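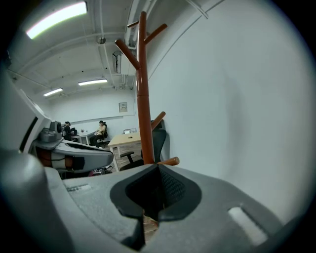
About the Stubbs gripper bench

March 2021
By the Skernari service desk

Skernari sets up and maintains hand-held grippers from one office in Votville. Most of our work is on the Stubbs, a two-finger unit in a gray housing.

Each unit follows the same routine. The finger pads are cleaned and checked for lift at the corners. The fingers are closed on a 20 mm gauge block and the opening is read 3 times. If the readings disagree, the finger motor comes off and its coupling is replaced. Camera mounts are tightened last, then the view is checked with the fingers fully open.

Pads are changed every 500 hours. Finger motors are opened and greased at 600 cycles on the heavy-duty version only. Service records stay with the unit, including when it is sold on.

We take units by courier or at the front desk. Remove the battery before shipping.

Recent items
Pad change intervals, revised
Grasiddale pickup route starts in April
Ordering a spare gauge block

Contact | © Skernari, Votville | Back to top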